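Section 4: Recording a celebrity guest segment

Follow these steps when the Hadix desk is used for a pre-recorded chat segment with one or more guests. For live segments, see Section 6. The steps assume the desk has been powered up and the studio clock is showing the correct time.

Before the guests arrive

1. Switch the desk to Guest mode. The green lamp beside the main fader comes on.

2. Open the running order and check that every guest has a channel. Panel shows use one channel per panellist, plus one for the host. A couple appearing together still need a channel each.

3. Enter each guest's name the way it should appear on the caption. The caption field holds 27 characters, including spaces. Longer names run onto a second line and will cover the program logo.

4. Load the clips the host plans to talk over. Clips must be trimmed before loading. The desk will play whatever is on the card, including the countdown.

Note: If a publicist has supplied a list of topics to avoid, type it into the Host Notes panel. Host Notes show on the presenter's screen only. They are not saved with the recording.

Setting levels

5. Seat the guests and clip on their microphones. Keep necklaces, scarves and long hair clear of the capsule.

6. Ask each guest to talk for a few seconds at the volume they would use in conversation. Asking what they had for breakfast works as well as anything.

7. Raise the channel fader until the meter sits just under the amber band. Most guests get louder once they are telling a story, so leave some room above.

8. Press Hold to lock the level. Repeat for the other channels.

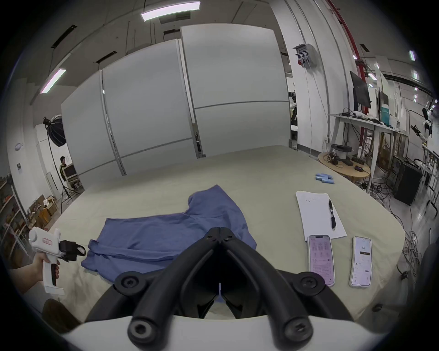 Page 11

Caution: Do not press Hold while a guest is laughing. The desk will read the laugh as the normal level and the rest of the interview will be too quiet. If it happens, press Hold again for 2 seconds to clear the channel and start from step 6.

Recording the segment

9. Press Record once. The lamp flashes while the desk prepares the file and then stays on. Wait for a steady lamp before cueing the host.

10. To mark a moment you may want for the trailer, press Tag. You can press it late – the desk places the mark a little before the point where you pressed it.

11. If a guest asks for a remark to be taken out, press Flag and keep recording. Flagged passages show in red on the timeline and can't be exported until a producer has cleared them.

12. Press Stop when the host has finished the sign-off. Leave the microphones open until the file name appears on the screen.

Note: The desk stores up to 800 tags in one session. When the store is full, the oldest tag is overwritten without a warning.

Clearing a flagged passage

Only a user with producer rights can clear a flag. Log in, select the red passage, and choose Keep, Mute or Remove. Mute leaves the picture running and silences the guest's channel. Remove takes out sound and picture together, and the join should be checked by eye – a change in posture or a glass that has moved will show.

Cleared passages turn grey. The choice can be changed until the segment is exported, after which the flag is closed and the original sound goes to the archive folder.

For exporting to the Falitz playout system, go to Section 5.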